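Čestmír Sokol
November 2018

Thread on the breakfast counter, because three people asked after I complained about it last week. No big reveal. I moved some stuff and mornings got easier.

1/ Background. We moved into the Cernside apartment in April and unpacked the kitchen in one evening. Everything landed wherever there was space. It stayed that way for months.

2/ The main problem was that breakfast lived in five different places. Kettle by the stove, toaster on top of the microwave, cereal in the hall closet, mugs across the room. I walked a lap of the kitchen for one piece of toast.

3/ So I took one stretch of counter and said this is breakfast and nothing else. No mail, no keys, no chargers. The mail lasted two days before it came back. I put a hook and a tray by the front door and that fixed most of it.

4/ Anything that plugs in went on the left. Toaster oven, toaster, kettle. The outlet is on that side, so the cords stay short and don't run behind the food.

5/ Yes, we have a toaster and a toaster oven. I know. The toaster is faster for one slice and the oven does leftovers. Ruxandra offered to give one up and then couldn't pick which. Both stayed.

6/ Containers go in a row along the back. I tried grouping them by size and it looked nice but I kept reaching over the tall ones. Now they're in no special order and I can get to all of them.

7/ I nearly bought a matching set. The Bindmont one has 8 pieces and I had it in the cart. Then I measured and the big one wouldn't hold a full bag of oats. Kept the mismatched ones.
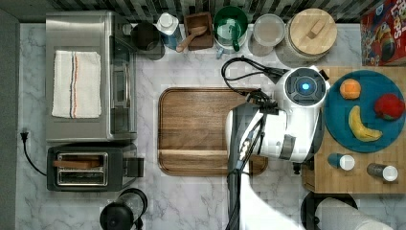
8/ Cereal stays in its box. I tried pouring it into a canister and the last third went stale before anyone finished it - also the kids didn't believe it was the same cereal.

9/ Dish towel goes on top of the toaster oven when the oven is off and cool. It comes off before the oven goes on. I'd rather have a rail for it but I haven't found one I can put up without drilling.

10/ Marble wipes down fast but coffee has to come up right away. I do the whole counter after breakfast with a damp cloth and move the toaster to get the crumbs. Takes 3 minutes.

11/ Total spent was the hook and the tray, both from Buzatu. The rest we already owned.

12/ Next is the drawer under the counter, which has batteries, tape, and a bunch of takeout menus in it - I'll post when it's done. Might be after the holidays.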